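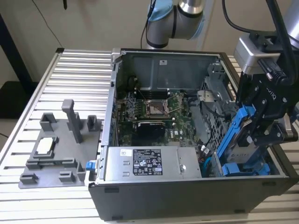

Ticket: teardown cell 2, drive pull keeps stalling
Status: open, waiting on Naleo
Opened Wednesday, August 14, 2024

Goal for the month is old desktops in, drives out, no human hands on the cell. Skaneo wants a yes or no on whether a machine can do this chore on our floor or if we keep paying people with screwdrivers. Right now my answer is "sort of". Case goes on its side on the slatted bench, side panel off, and the arm comes down on the blue drive carrier from above. Grabbing the blue plastic is the easy bit. Color stands out fine against the gray metal, vision finds it pretty much every time. Trouble is everything after the grab.

Symptoms
- force limit trips on the way up, arm stops, cell goes yellow
- log says OBJECT LOST half the time when the carrier is still in the fingers
- other half it says OK with nothing in the fingers. not great
- same job by hand: squeeze tabs, wiggle, pull. Seconds.

Tried so far
1. Restarted controller. No change, you always ask so I did it first.
2. Raised pull limit. Bent a tab. Put it back.
3. Slowed the approach. Fewer trips but the cycle time is now silly.
4. Re-taught the grasp point 10 mm lower. Better on one model, worse on the rest.
5. Swapped fingertip pads with the ones off the Ghaffari cell. No diffrence.

Ran a batch of 23 cases after step 5. Good on the clean ones. Anything with the cables crossing in front of the bay, stall.

So next question was can it unplug first. Wrote a quick routine, fingers go in to the cable end and tug straight back. 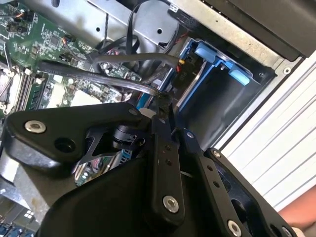 Wrist cam, unplug routine. Fingertips by the end of the gray cable, flat black one running underneath.

Notes on that. The wrist cam can't see past its own fingers once it is down in there, so the last bit is blind. Planner also treats cables like they're solid and stay put. They don't. Touch one and the map is wrong, and it won't re-scan unless I force it. Forcing a re-scan costs 3000 ms each, default timeout is 2000, so it times out on its own re-scan. Changed timeout in config, survived until reboot, then back to 2000. That one is a plain bug, please split it off to its own ticket if you want.

Reply from Naleo support (pasted):
"Please confirm the carrier model is in the supported list and attach a wrist view with the drive still fitted."

Model list: we take whatever comes in on the truck. There is no list. That's the job. View attached.
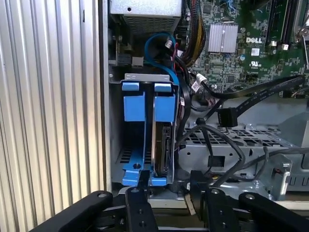
Wrist view, drive in caddy. Dell case, loose black SATA end just right of the caddy.

Look at the blue cable too, it loops right down the side of the caddy. A person shoves that out of the way with a knuckle and doesn't think about it. Is there any push-aside move in the library? Baltidel told us theirs has one but we'd have to change the whole controller and I'm not doing that in August.

Workaround for now: person unplugs and tucks cables, arm pulls the drive. It works, but someone is standing at the bench for the fiddly half so I don't know what we're saving. Put that in the note to Skaneo as is.

Still need from you
- timeout setting that sticks
- what OBJECT LOST really checks, finger width or motor current??
- push-aside move, yes or no
- can the two arms share one job, one holds cable and one pulls. Manual says yes, menu option is grayed out

Leaving cell in manual tonight. Will re-run the same batch when I get a build.

3 comments | 0 shares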